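Chapter 6
Picking Things Up (and Putting Them Down Where You Meant To)

What you'll need for this chapter
The arm from Chapter 5, bolted down and able to reach its home position
A gripper with two fingers, bought or built
A camera small enough to ride on the wrist
A tray with a lip, a plate, and a few bits of toy food
One squeezy bottle, preferably a cheap one
A notebook

When I started on my first arm I was convinced the hard part would be getting it to move. I spent a whole winter on joints and belts and a power supply that hummed, and when the thing finally swung across the bench at the Pirncombe workshop and stopped where I'd told it to, I thought I was nearly finished. Walid Akl, who had the bench opposite and had already built two of these, put a mug down in front of it and went off to get his lunch. I was still there when the building shut.

Moving to a place and taking hold of something in that place are two separate jobs, and the second one is what this chapter deals with. We'll go slowly. By the end of it your arm should be able to reach into a tray, close on an object, lift it clear, turn it over and set it back down, and you should have a fair idea of why it sometimes won't.

6.1 Three words we'll keep using

Approach. The path the gripper takes over the last hand's width before it touches anything. Most failed grasps have gone wrong by this point, even though they look as if they go wrong later.

Grasp. The closing of the fingers, and also the way they end up sitting on the object. I'll say "a good grasp" or "a shallow grasp" and I mean where the fingers have landed, nothing fancier than that.

Slip. Any movement of the object between the fingers after they've closed. A bit of slip is survivable. You'll learn to spot it in the wrist camera long before you'd notice it from your chair.

6.2 Why a bottle?

You could learn all this with wooden blocks, and plenty of people do. Blocks are lovely! They have flat sides, they don't roll, and they weigh the same at both ends. I used blocks for a month and got very good at blocks, and then I tried a bottle of sauce and it was like starting over.

A squeezy bottle gives when you press it, so the fingers keep travelling after they've made contact, and your settings for "closed" stop meaning very much. It's slippery. It's a different width depending on where you take hold. If there's anything inside, the weight shifts as you tip it (I'd do your first few tries with the cap taped, for reasons my keyboard could tell you about). And it has a right way up and a wrong way up, so you have to think about turning the wrist as well as lifting.

Vsevolod Koval, who kept the logbook for our little group, set us the rule that an exercise didn't count as finished until the arm had done it 12 times in a row. I hated that rule. I've kept it for this book.

6.3 Setting out the table

Put the tray within easy reach, well inside the limits you measured in the last chapter. If the arm has to stretch, it'll sag, and you'll blame the gripper. Lay the bottle on its side in the tray. Scatter your plate and the toy food nearby, close enough to be a nuisance. A bare table teaches you very little about cables catching on things.

Now check your wiring with the wrist turned as far as it goes each way. Leave slack, then leave a bit more. Tie it back where you can.

Run the approach at the slowest speed you've got, with one hand near the stop button.

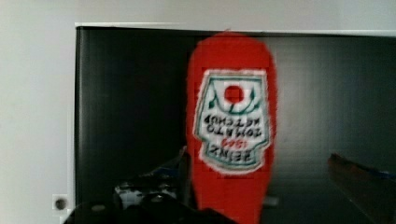

Ketchup held upside down in the gripper, and ketchup lying in the tray with the fingers beside it.
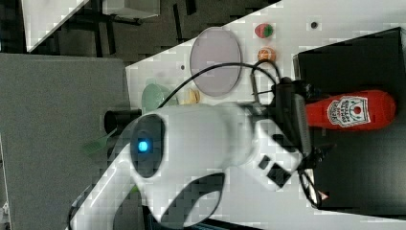

Before you write a single line for the closing move, do it by hand a few times. I mean your own hand. Pick the bottle up using only your thumb and one finger and pay attention to where you naturally take hold. Most people go for somewhere near the middle, then shift once they feel it start to tip. Your arm can't feel that yet, so the shifting has to be worked out in advance and written down as a number.

The number I want you to find first is how far the fingers close. On my gripper the motor takes a value from nought at fully open up to 4095 at fully shut, and the one that held the bottle without crushing it was 2962. Yours will be different. Start wide, go up in small steps, and write every one of them in the notebook with a word beside it: loose, slips, holds, squashed. You're looking for the middle of the "holds" stretch. Don't settle for the first value that works, as it'll be the first one to fail when the room gets cold.

Exercise 6.1 starts from there.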